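Plotport

Plotport was an online exchange for digital currency, based in the port town of Lallatley, and it is remembered today mostly for the long and rather tangled legal dispute that followed its closing. In its better years it was a friendly, homespun sort of business, popular with people who were buying their first coins and wanted somebody patient to answer the phone.

The exchange was founded by Finlay Drummond, a former bookkeeper, who ran it at first with a staff of six from rooms over a ship chandler's shop. Customers could trade 39 different coins and tokens, and could pay in or draw out ordinary money through an outside payment company called Ekinci. Plotport had no bank account of its own for customer money – a common enough arrangement among small exchanges, which banks were often reluctant to take on – and so a great deal depended on Ekinci keeping its books straight.
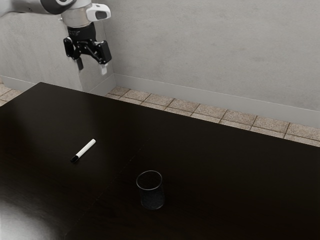

Trouble began in August, when withdrawals that had usually taken a day or two began to take weeks. Plotport told its customers that Ekinci was changing banks and asked them to bear with it. Many did, and quite cheerfully, but the delays grew longer, and on December 1, 2021 the exchange stopped all trading and asked the court in Lallatley to appoint an administrator.

The firm chosen was Bovdale, which found that the coins themselves were almost all where they should be. The missing part was the ordinary money held by Ekinci, which had been mixed in with funds belonging to other clients and partly frozen abroad. A group of 116 customers brought a claim of their own, arguing that Plotport had promised to keep their deposits separate and ought to have checked that this was being done.

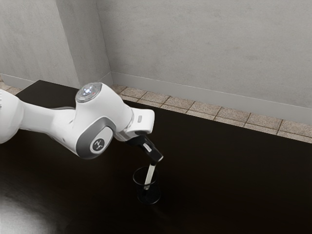

Who was paid first when Plotport closed?

Customers who held coins were paid first, as the court decided that those coins had belonged to them all along. People owed ordinary money had to join the line with the other creditors, and they receive their share in yearly payments under a plan that runs until 2037.

Drummond was not charged with any offense. He gave evidence for the customers in their claim against Ekinci, and later handed over the Plotport name to Bovdale, which still uses it on the letters it sends out with each payment.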